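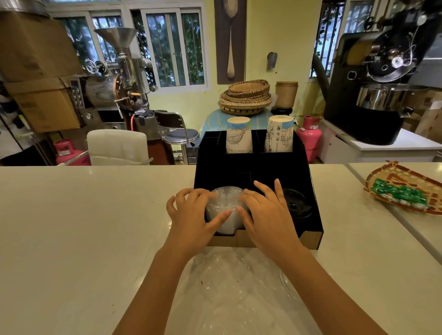 June, by Lena Żak

I've had the Brernari countertop coffee maker since the end of winter, and enough of you have asked about it that I figured I should sit down and write the thing up. Fair warning, I drink a lot of coffee and I have opinions about all of it.

So some background. We run a little Wednesday morning get-together at the Florkdale library, a reading group mostly, though the reading part comes and goes. For years we got by on a Museck drip machine that somebody's aunt had given up on. It made twelve cups in the time it takes to read a chapter, and the last three tasted like the bottom of the pot. When it finally started leaking onto the outlet (yes, really) we passed the hat and I went shopping.

I paid $228 for the Brernari on sale. Regular price is closer to $300, and at that price I'd have a harder time recommending it, but I'll get to that.

The good stuff first! It's fast. A full pot takes just under nine minutes from cold water, and the coffee at the end of the pot tastes like the coffee at the beginning. The carafe is the insulated kind, no hot plate underneath, and I poured a cup at noon from a pot I'd made at nine-thirty and it was still hot enough that I had to wait on it. The lid on the carafe screws down with a half turn and pours without dribbling down the front, and if you have ever mopped up after one that dribbles you know that's worth twenty bucks on its own.

I also like that it has one dial and two buttons. That's it. My friend Zuzanna Brzozowska, who will not touch anything with an app, had a pot going before I'd found the manual. The dial picks how much you're brewing and the buttons are "brew" and "strong." Strong is very strong. I use it at home on weekends and never for the group, after one time when I did and we were there until two in the afternoon arguing about a book none of us had liked.

Now the grumbling. The water tank is at the back and it doesn't come off, so you're filling it from a pitcher, and if your cabinets hang low like mine do you have to drag the whole machine forward to get the flap open. It weighs a ton and the feet are rubber, so dragging is more like walking it out one corner at a time. I ended up putting one of those felt mats under it, and now it slides fine, a little too fine if you bump it.

The filter basket is my other gripe. It takes the big flat-bottom paper filters, and the cheap ones from the grocery store are a hair too short. They fold over when the water hits and you get grounds in the pot. The brand-name ones fit but they cost double. I tried the Adamczyk reusable mesh filter that a lot of people online swear by, and it does fit, it just lets a fine silt through that settles in the bottom of your cup. Some folks don't mind that. I mind it.

Oh, and the beep. When it's done it beeps five times, loudly, and there is no way to turn it off. I looked. I wrote to the company and got a nice answer that said the same thing. At home before six in the morning this is a real problem, ask my husband.

Cleaning is easy enough. I run vinegar through it once a month and two pots of plain water after. The basket and its holder can go in the top rack of the dishwasher. The carafe can't, and the opening is too narrow for my hand, so get a bottle brush. The light that tells you to descale came on after 32 pots for me, and we have pretty hard water out here, so yours might hold off longer.

Should you buy it? If you're making coffee for a crowd on any kind of regular basis, I'd say yes, on sale. For two people at home it's a lot of machine, and the half-pot setting comes out a bit weak to me unless you add an extra scoop - I use four for a half pot instead of three. If it's just you, save your money and get a pour-over cone.

I did look at the bigger Museck model before buying, the one with the built-in grinder, and I still wonder about it sometimes. My sister-in-law has one and loves it, but she also cleans hers every single day, and I know myself better than that.

Four stars. It would be four and a half without the beep.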